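The Plastic Shelf

Thursday, June 11, 2020

I have been home long enough now to have opinions about my own cupboards. In March I was going to learn bread. In April I was going to learn Portuguese. It is June, and what I have learned is that I own 17 plastic lids and that four of them fit something.

The lids live on what we call the plastic shelf, a low cupboard left of the sink where things go after they have failed elsewhere. Every household has one. Ours has a door that has to be held shut with a knee while you turn the latch, and for six years I took this to be a problem with the latch.

On Monday I sat down on the floor and emptied it. I had set aside 15 minutes. My lunch ended up being at four o'clock.

The first layer was takeout tubs, which I keep because I was raised by a woman who washed foil. The second layer was the Cornby set, a wedding present, nested bowls with measurements molded into the side in both cups and milliliters. I have never used it to measure anything. The smallest bowl holds rubber bands, and some of the rubber bands have become part of the bowl. Then came a Zoltex salad spinner without its lid, so in effect a large bowl with a bad attitude, and behind that a thing I believe is for poaching eggs. It may be for something medical. I put it in the maybe pile.

You need a maybe pile. I know the books say you don't, but the people who write those books have never had to look at a heart-shaped gelatin mold their aunt mailed from Ohio and decide its fate before lunch.

I called Hafiz Sinaga for moral support. Hafiz and I shared an apartment in our twenties, and he is still the only person I know who labels his freezer. He asked what the rule was. I said the rule was that anything I hadn't used in a year had to go. He pointed out that by that rule I would also have to throw out the iron, the tent and most of my shoes, and could I please pick a rule I was capable of following. We settled on color.

I should explain that I have a weakness for pastel plastic. Give me a steel mixing bowl and I feel nothing. Give me the same bowl in pale green and I am already making room for it in my head, although evidently not in the cupboard. It goes back to my play kitchen, I think, which was the best kitchen I have ever had. Everything in it was light, nothing was hot, and the fruit kept for years. A banana in that kitchen was a commitment.

So the steel and the scratched brown stuff went in the box for the thrift store, whenever the thrift store starts taking boxes again, and the candy colors stayed. Hafiz said this was the least defensible system he had ever heard. He also asked whether anybody wanted the pink platter.

It's a whole school of kitchenware, if you have the eye for it. Pale green, lavender-pink, a little teal for contrast, fruit on the side.

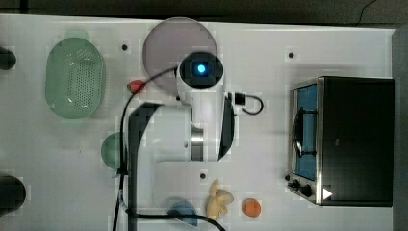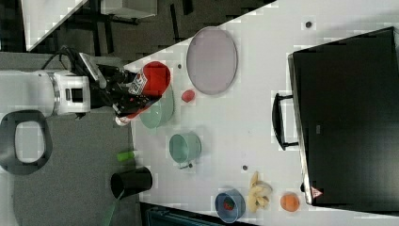
I can't look at a colander in that green without wanting to rinse some grapes. I also think an oval plate is the correct plate for nearly everything, and I will be taking no questions from the owners of square ones.

Back on the kitchen floor, the final score was one box out, one maybe pile in a grocery bag on top of the fridge, and a plastic shelf that closes without a knee. The latch was fine all along. I apologized to it.

The Laizer thermos is still missing its cup. The possible egg poacher is still at large in the grocery bag, and if you recognize the description (round, five dents, a sort of stalk) please write in. I asked my sister, who said to boil it and see.

Next week I am supposed to do the drawer under the oven. I opened it last night to get a baking sheet and found a second set of lids.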